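Gollanholm Adds Winter Ferry Sailings and Reopens Coastal Path
14 December 2023
By Achilleas Alexiou

HURKVILLE - The Gollanholm Visitor Office has confirmed its winter transport and access schedule for the island, effective from the first week of January. The schedule covers ferry sailings from Hurkville, the reopening of the coastal path between the harbor and Erkov Bay, and revised arrangements for overnight guests.

Ferry service will increase from three return sailings per week to 5. The crossing takes 169 minutes in normal conditions. Sailings are operated with the smaller of the two winter vessels, which carries foot passengers, bicycles and a limited number of cars. Vehicle space must be reserved before travel. Foot passengers may buy tickets at the Hurkville terminal until 30 minutes before departure. In strong northerly winds the ferry uses the south quay at Gollanholm, and a shuttle bus connects the quay with the main town. The shuttle fare is included in the ferry ticket.

The coastal path has been closed since a section of the retaining wall above Erkov Bay gave way. The wall has been rebuilt in local stone and a drainage channel has been cut behind it. The full path is open to walkers in both directions. Two short sections remain steep and uneven, and the route is not suitable for strollers. There is no drinking water between the harbor and the bay in winter - the beach kiosk is closed until spring.

Erkov Bay itself is a sand and shingle beach facing southeast, sheltered from the prevailing wind. Swimming is permitted all year, but there is no lifeguard outside the summer season. The sea caves at the eastern end can be reached on foot only at low water.

Accommodation on the island is reduced in winter. Of the 900 beds available in high season, most are in small guesthouses that close between fall and spring. The Lambrakis Guesthouse, two streets behind the harbor, will remain open throughout and will serve an evening meal to non-residents who reserve by noon. Gollanholm received nearly 3,000 winter visitors last season, most of them staying two nights or fewer.

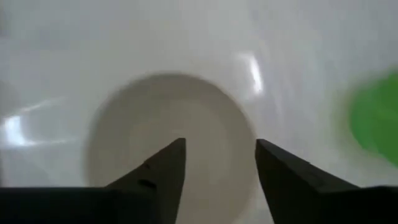

Teodoro Hinojosa said the added sailings would make a one-night stay practical from the mainland, but that the timetable still left too little time in Hurkville for passengers arriving by the late bus. He asked for the evening departure to be held when the bus is delayed.

The Visitor Office is reviewing the bus connection with the ferry operator. Any change to the evening departure will be posted at both terminals before it takes effect.

Printed timetables and path maps are available at the Hurkville terminal and at the harbor office on Gollanholm. The harbor office is open on sailing days only.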